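件名: Re: [handheld-wg] 収録手順書 改訂案への意見(金曜まで)

手順書の改訂案、読みました。運用側から返信します。長くなるので、引用は必要なところだけ残しています。

> 改訂案のたたき台です。主な変更は次の四つです。
>
> 1. 収録前の確認を一人で済ませず、もう一人が読み合わせる
> 2. 指のマーカーが両方とも読めない区間は、その回ごと破棄する
> 3. 左右で役割が違う作業では、どちらの手が何を持つかを先に書面で決める
> 4. 1回の収録は連続30分まで。超える場合は休憩を入れて記録に残す
>
> 2は厳しすぎるという声が Jallier の班から出ています。現場の感触を教えてください。異論がなければ、金曜の午後に確定版にします。

まず1について。賛成です。ただ、読み合わせの項目が今のままだと多すぎます。Sandoval の現場では43項目の表を使っていましたが、後半は読まずに印だけ付ける人が出てきたので、毎回見るものと週に一度でよいものに分けました。毎回のほうに残したのは、レンズの汚れ、指の締め付け、マーカーの浮き、ケーブルの取り回し、時刻合わせの5項目です。改訂案も同じ分け方にしてもらえると、そのまま移行できます。週一の側に何を入れるかは各現場に任せてよいと思います。

ケーブルについては、手順書に一文足してください。「ケーブルは作業者の体側に逃がし、作業面を横切らせない」で足ります。旧版では「適切に処理する」としか書いておらず、現場ごとに解釈が違っていました。

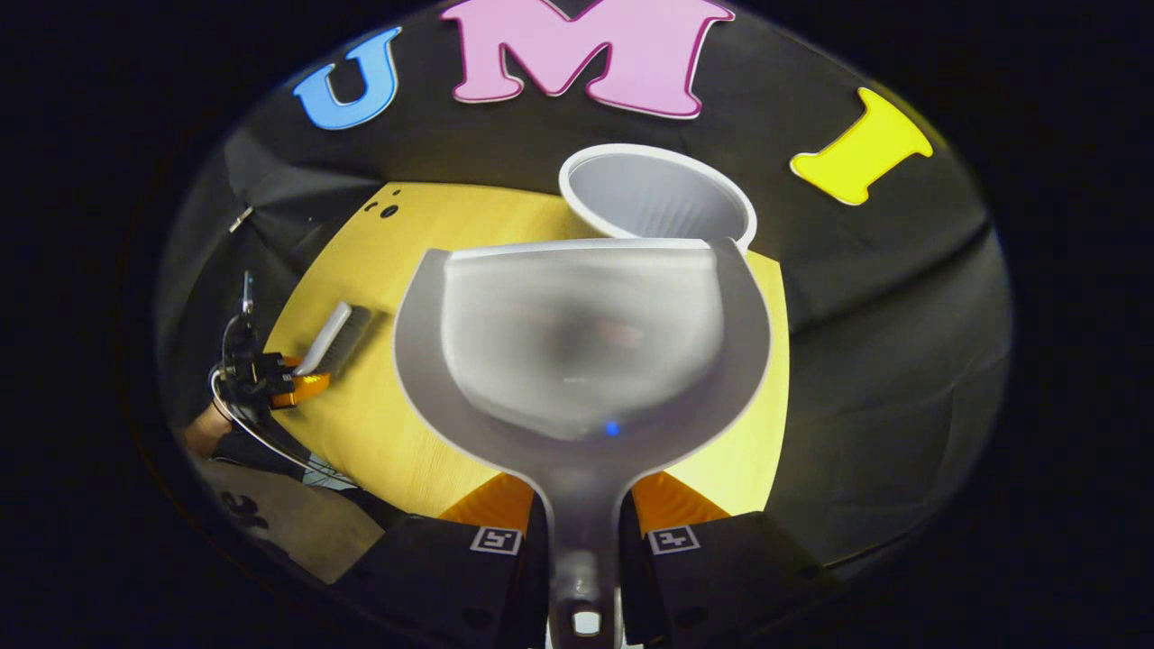 3の役割分担は、作業の種類ごとに表を作るのが現実的です。両手でカップとブラシを扱う作業なら、カップ側とブラシ側を先に決め、収録の途中で入れ替えないことにします。黄色い卓の作業では、左のグリッパがブラシを持っていて、毛先は右上を向いています。こういう持ち方の向きまで表に書くかどうかで意見が割れると思いますが、私は書くほうに賛成です。左右だけ決めて向きを決めないと、人によって毛先が手前になったり奥になったりして、後で分類し直すことになります。表の列は「手」「物」「持つ位置」「向き」の四つで十分です。

同じ表に、物の初期位置も入れてください。Tuvumora の手順書には「卓の中央付近」とだけありますが、中央付近の範囲が人によって違います。卓に固定の目印があるならそれを基準に書き、なければ縁からの距離で書く。初期位置をわざと散らす収録では、散らす範囲のほうを書く。どちらの収録なのかは、記録の先頭の行で区別できるようにしておきたいです。

次に2です。全回破棄は私も反対です。マーカーが読めない理由には少なくとも、手や物で隠れた、光が反射して白く飛んだ、マーカー自体が汚れたか剥がれた、の三通りがあります。隠れただけなら前後の区間は使えます。汚れや剥がれなら、その回だけでなく、直前の回も疑ったほうがよい。一律に扱うと、使えるものを捨てて、疑うべきものを残すことになります。

先月分を見直したところ、1,881回のうち、改訂案の2に当たるものが5%近くありました。多くは隠れによるもので、区間だけ除けば残りは使えると判断しています。案としては次の文を提案します。

> 両方のマーカーが読めない区間は除外し、理由を「隠れ」「反射」「汚損」から選んで記録する。「汚損」の場合は収録を止め、マーカーを交換し、直前の回を再確認する。

反射については、照明の規定も合わせて見直しが要ります。現行版は照度の下限しか決めていません。

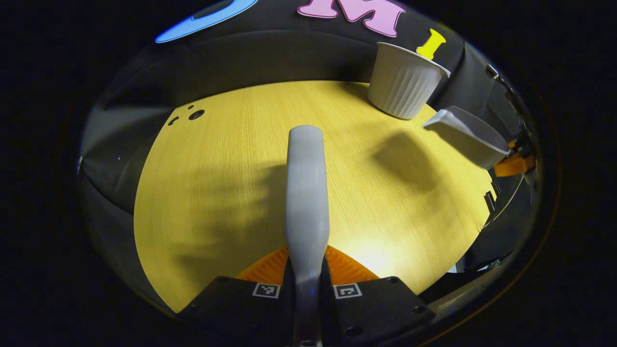

下限だけを守ろうとすると、卓の真上に灯りを足す人が多く、卓面の一部だけが明るくなります。上限の数値を決めるのは測定器のない現場では難しいので、収録前に試し撮りを一回行い、卓面の白飛びと、指の影が作業対象にかかっていないかを目で確かめる、という手順で代えられないでしょうか。影そのものを禁止する必要はないと思います。灯りを動かしたときは、試し撮りをやり直すことにします。

4の30分は妥当です。ただし「連続」の定義を書いてください。物を並べ直す時間を含めるのか、グリッパを握っている時間だけなのかで、一日の組み方がかなり変わります。Plurley では並べ直しも含めて数えていて、そのほうが管理は簡単です。握力の疲れは人によって違うので、時間内でも本人の申し出で止められることを明記しておくべきです。止めた回は失敗扱いにせず、「中断」として別に数えてください。失敗に数えると申し出にくくなります。

最後に、改訂案にない点を二つ。

- **写り込み**: 作業者の腕や衣服が端に入ることがあります。顔、名札、画面の文字は不可、腕と手は可、とはっきり書いてください。今は現場の判断に任されていて、腕が入っただけで撮り直している班があります。
- **版の表示**: 記録の先頭に、どの版の手順書で収録したかを書く欄が必要です。5月の途中で版が切り替わると、同じ月の中に二つの基準が混ざります。

「毎回」と「週一」に分けた確認表は、こちらで下書きを作って木曜のうちに流すつもりでしたが、確定が金曜の午後なら午前中まで時間をもらえると助かります。2の文案に異論のある方は、どの理由区分で困るのかを添えて返信してください。

運用担当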